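Play Kitchen Questions — the ones I get asked most

I'm Pauline, and I look after the play food for Rowbotham Toy Library. My inbox fills up every November, so I've put the usual answers in one spot.

What comes in a play kitchen set?
It varies a bit! Every set has cut-apart veggies, some plates and bowls, and at least one pot for cooking up something dreadful for Mum. There are 18 sets in the library at the moment, and the Sendness one is always the first to go.

Do you really need the plates and trays?
I reckon so. My own kids lost interest in a bucket of loose food in no time, but give them a tray and a plate and suddenly they were running a café. A tomato by itself on a tray is a whole lunch order when you're three. 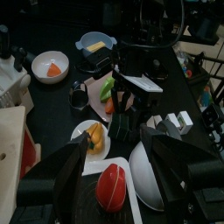
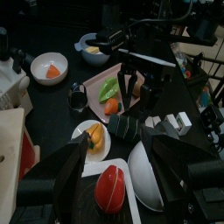

My favourite pieces are the ones with a seam down the middle, because little hands get to pull them apart and stick them back together (over and over and over). If the halves stop holding, pop a note in the bag and Bradley Sedgwick will have a go at fixing them.

How should I clean it?
Warm soapy water and a soft cloth, then air dry on a tea towel. Please don't put anything in the dishwasher — we lost a very nice eggplant that way.

What if we lose a piece?
It happens. Have a look under the couch first, and if it's properly gone it's 70 cents for small food pieces. Pots and mugs are a bit more, so ask me.

Can I donate our old play food?
Yes please, as long as it's clean and nothing is cracked. Different brands and colours are fine, we mix them all in together. I can't take felt food any more, sorry, it's a pain to wash.

How long can we keep a set?
Three weeks, and you can renew once if there's no one waiting. Set 363 can't be renewed over the school holidays.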